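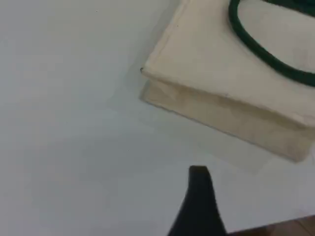 One regular at the Kirkstead group wrote in to ask why the same dream of falling comes back every winter, and whether it means bad luck.

December | Notes by the group organiser
Filed under: Dreams & Meanings

Start with that question. Old dream books link falling with losing money or standing. Read out the Gesville entry, number 33, then the Kurell one, which says a fall onto grass is good news.

Pause for hands up. 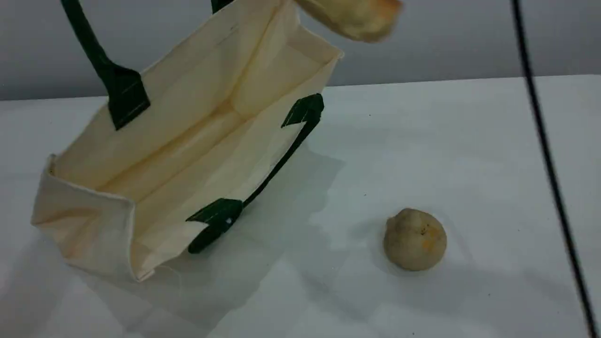 Next, the diary. Members sent in 151 dreams and falling came up more than flying or teeth. Most people woke before landing – ask who didn't. Keep this short.

Pärn's view is that the height matters most. A fall from a stair points to a small worry at home, a fall from a roof to work. I don't agree, but give it a fair hearing.

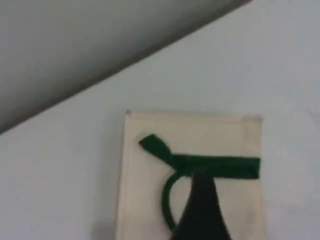 Pale surface, dark band.

Finish with the diary sheets. Write the dream down before getting up.

4 comments | 12 shares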